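Vastevcombe planner sync – minutes
Friday, 10:00. Jallon and Sato teams present, Cuautle by phone.

1. Trajectory replay. The Sato branch now resamples wrist poses before the planner sees them. Of 1,000 replayed segments, 88 still fail the joint limit check, mostly on wrist roll. Agreed to log the first bad waypoint instead of dropping the segment.

2. Egg carton task. Two-gripper segments are in the loader. Left and right streams are aligned on the host clock.

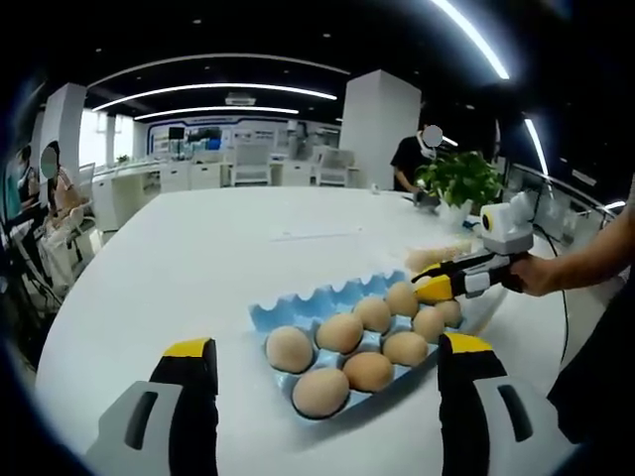

The pose tracker loses lock when one gripper fills most of the other's view. Jallon will mask the fingers before feature matching and rerun the 311 test segments. Merge is on hold until then.

3. Gripper width filter. Lag measured at 190 ms – too long for contact detection. Cuautle to try a shorter window and report on the list.

4. Config files. Old YAML keys stay valid through April.

Closed 10:50. Item left over: naming of the calibration folders.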